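Workplace Storage and Layout
Handout 6: Surfaces, shelves and the things that wander off them

Read before the session on 16th January. The set text is Butt, chapters on benches and racking. Bring the Karance catalogue if you still have yours; the department's copy has gone wherever catalogues go.

1. The bench

A bench is for work in hand. Everyone agrees with this in principle and then leaves a mug on it until April. For the purposes of this course, anything on a bench is being worked on, waiting to be worked on, or lost. Colour matters more than students expect. Black goods on a glossy yellow top are easy to find, though a shiny finish on both throws back the light, and a highlight can pass for a scratch at the end of a long shift.
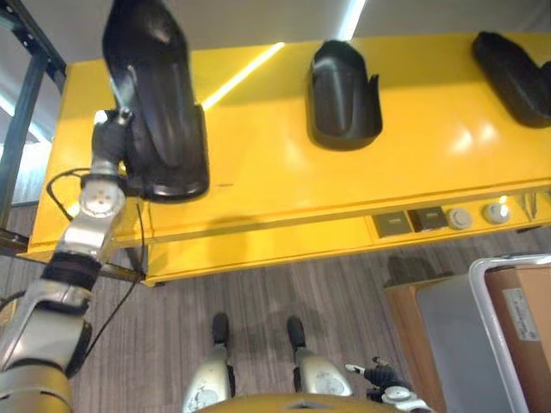

Faisal Arain objects that a bright top tires the eyes, and that he would take dull grey and a decent lamp over yellow any day. The point is fair and will come up in the seminar. Butt sides with yellow, at length.

Note also where switches go. Set into the front face, under the rim, they stay clear of the work and within reach of every passing hip.

2. The shelf

Two rules, both from the Avness method, both widely ignored.

Like with like. Trays of one shape share a shelf, with space between them so that a hand can get in.

Small things below, labels where they can be read. A label on the top of a box is splendid on a low shelf and useless above head height. Slim metal tools belong together at one end, and will try to leave it.
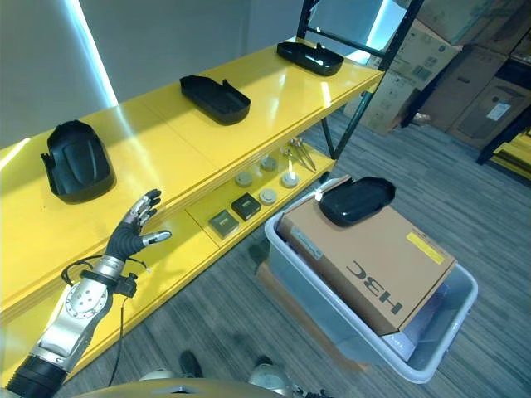 Page 29

Exercise. Choose a shelf at home or at work. List what is on it, then what ought to be. In 200 words, account for the difference without blaming a relative. Besusier's checklist may be used; please don't hand it in as your answer.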